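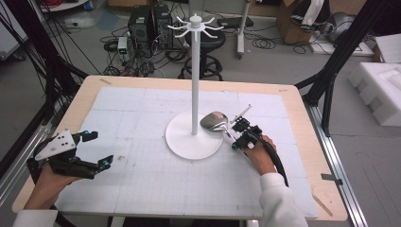
Kellus hand-held grippers: the trial in pictures

Spahić sells the Kellus pair as a way for anyone to record handling work for a robot to learn from. Anyone, they say, after 20 minutes of practice. I have my doubts, and the price of 3,018 euros didn't ease them. Mirjam Boersma and I went through the kit at Dorncombe anyway.

Steel mug, mug tree. The right gripper has the mug by its handle, tipped on its side. All the hooks are still free. It's a fair test of a two-finger grip, though I'd like to see the brochure try it with a full dishwasher load.

Left hand. Jaws open, nothing in them. Spahić charges for two grippers and this job needs one. Note the teal markers and the drilled white plate on top.

The cable. Thick, black, and running from the right gripper off the near edge of the table. "Go anywhere" is the phrase on the sales sheet. Mirjam has asked them how far anywhere is.

Gridded mat. Several sheets, slightly overlapped, with the seams showing. I'd want one piece.

Drita Nedeljković has the kit next, until June.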